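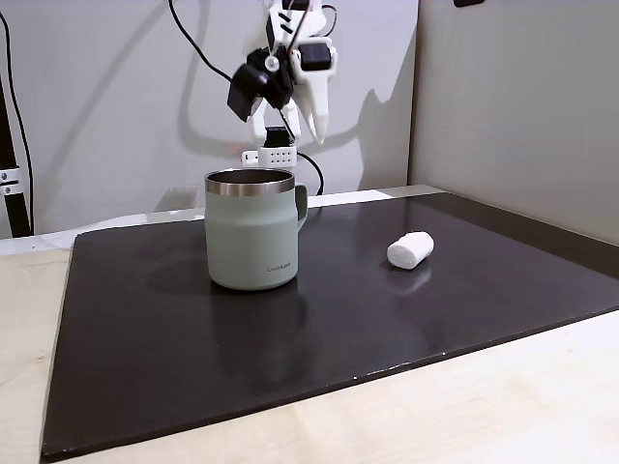

A tabletop robotic hand above a lidless mug, with a marshmallow on the work mat.

Budgeting for a tabletop manipulation station

A tabletop manipulation station is a small fixed workplace in which a light robotic arm handles everyday objects on a bench or board. Budgeting for such a station covers the arm itself, the surface and surroundings it works in, the objects it handles, spare parts, and the staff time needed to keep it in working order. The term is used mostly in teaching laboratories, small research groups and product testing rooms, where the arm is often built from printed plastic parts and hobby-class servo motors. Industrial cells are planned by different rules and are treated separately.

Scope of the budget

A station budget is normally split into capital items and running items. Capital items are bought once and entered in the equipment register. They include the arm, its power supply, the control computer, the table and any enclosing panels. Running items are used up or worn out, such as servos, gears, cables, fasteners, printing filament, and the objects being handled. The division matters because many institutions release capital money once a year, while running money can be spent at any time and in small amounts.

The common error in a first budget is to price the arm and treat the rest as minor. In the Ramwood teaching workshop, which equipped 4 stations in its first round, the arms came to less than half of the final cost. The larger share went to computers, furniture, spare servos and the hours spent on assembly. Maham Zaidi, who drew up the workshop's second budget, entered assembly as a separate line and charged it at the technician rate.

Choice of arm

Arms in this class are sold in three forms: complete and tested, as a kit of printed parts and motors, or as a parts list with files for local printing. The complete arm has the highest price and the shortest time to first use. The kit costs less but requires bench time and a person able to set servo addresses and neutral positions. Local printing has the lowest purchase price, and its true cost depends on whether a printer is already owned and how often prints fail.

Printed plastic structures are light and easy to replace. A cracked link can be reprinted overnight. Against this, printed parts flex under load, screw holes wear with repeated removal, and two arms printed from the same files may differ slightly in fit. A planner who expects results to be compared between stations should have all the parts for those stations printed in one batch with one material.

Payload should be stated for the arm at full reach. Suppliers often quote the figure with the arm folded, where the shoulder motor carries the least torque. Buyers are advised to ask for both figures in writing. The weight of the gripper, and of anything mounted on it, is subtracted before the object is considered.

Reach is measured from the center of the base joint to the gripping point. A planning reach of 600 mm is more than most bench tasks need, and a longer arm needs a stronger shoulder motor, a heavier base and a deeper table. Short arms are cheaper in all three respects.

Grippers and end tools

Two-finger grippers are the usual first purchase. They handle soft items, small boxes, cup walls and handles, and are driven by a single motor. Multi-finger hands cost several times as much, need more cables, and are justified only where the task cannot be done with an opening and closing motion.

The fingers are the part most often changed. They should be priced as a consumable, with at least one spare pair per station. Where the fingers are printed, the budget line is mainly labor. Coatings, pads and sleeves for better grip are cheap but must be replaced on a schedule, and the schedule should be written down at the time of purchase.

Perforated plates and brackets near the wrist allow other parts to be fixed without drilling. They add little to the price. A plate with a regular hole pattern should be preferred over a plain one, and its hole spacing should match the fasteners already held in stock.

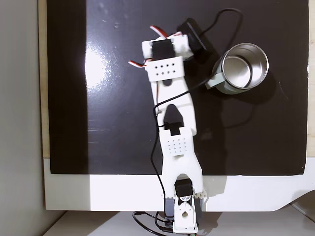
Hiba Geagea

Motors, gears and spares

Servo motors are the dominant running cost. Shoulder and elbow motors carry the weight of the arm and wear fastest. Wrist and gripper motors carry less but are more often stalled, for example when the fingers close on a rigid cup and the controller keeps driving them. A station used daily should hold one spare for every motor type fitted. A group with several stations can share spares, provided the motors are of the same model and firmware.

Servos of one external size may be sold with different gear ratios. The ratio is usually marked only by a suffix in the part number. Orders should repeat the full part number, and the motors should be labeled by joint on arrival. At the Pristberg test room, Ilari Honkanen introduced colored dots for this purpose after 7 motors of the wrong ratio were fitted and had to be removed.

Lead times vary more than prices. A motor that is in stock in spring may be unavailable in October, when teaching programs place their orders together. Spares for the academic year are therefore best bought before the term begins.

Surface, table and enclosure

The work surface affects both cost and results. Three properties are considered in a purchase: flatness, finish and color. A dark board gives strong contrast with pale objects, which helps where a camera is used. A glossy board is easy to wipe but returns glare and reflections, shows specks and smudges, and can confuse software that looks for object outlines. Matte boards are slightly more expensive and mark more easily. Where the lighting cannot be controlled, the matte finish is generally the cheaper choice over the life of the station.

The base of the arm must be fixed to something that does not move. Clamps are adequate for light arms and allow the station to be cleared. Screws give better repeatability but commit the table to one use. Ready-made mounting tables, such as those supplied by Najjar, combine both methods and are priced accordingly.

Plain panels behind and beside the table keep the background constant and reduce distraction for vision software. Painted board is sufficient. Panels should be budgeted with the table - if added later, they often have to be cut around posts, brackets and cables already in place.

Cabling

Cables are cheap to buy and expensive to neglect. Each motor in a daisy-chained arm is joined to the next by a short lead, and the leads flex at every movement. A lead that is too short pulls at its connector, and one that is too long hangs in loops where it may catch a handle or sweep an object from the board. The budget should provide leads in 2 lengths, together with clips, sleeves and a strain relief at the base. An hour of labor per station for routing is a fair estimate, and the routing should be checked again after the first week of use.

Test objects

Objects are chosen to cover a range of shape, weight and stiffness. Household goods serve well and are easily replaced. Metal cups with handles are frequently used: they are rigid, survive repeated drops, and offer both a rim and a handle as gripping points. Their shiny interiors are difficult for depth sensors, and this should be allowed for when sensors are selected. Soft food items such as marshmallows are light and deform under pressure, so they show whether closing force is properly limited. They also dry out and collect dust, and are listed as consumables.

Objects should be bought in duplicate from one production run. Manufacturers change colors and dimensions without notice, and a replacement cup of a different diameter may invalidate a stored gripping position.

Staff time and training

Assembly, calibration and repair are skilled work and should be costed. Calibration is repeated after each motor change, each move of the base, and each collision. Around 4 hours a month per station is a reasonable allowance where use is regular. Afaf Salameh's planning sheet for the Zovell project, issued on Sep 25, 2019, gave calibration its own row and required the actual hours to be entered beside the estimate. The sheet was later adopted for all equipment requests in the project.

Purchase sequence

A staged purchase is preferred where funds allow. One complete station is bought first and run on the intended task. The remaining stations are ordered once the motor wear, the surface and the cable lengths have been settled. The method delays full capacity but avoids repeating an error in every unit. Hala Issa, who managed the Ramwood purchases, recommended that the order for the first station include the full set of spares, so that a failed motor would not stop the trial.

Quotations should state the validity period, the shipping terms, the motor part numbers and whether printed parts are included. Warranty on printed structures is rarely offered.

See also

Servo motor
End effector
Total cost of ownership
Equipment register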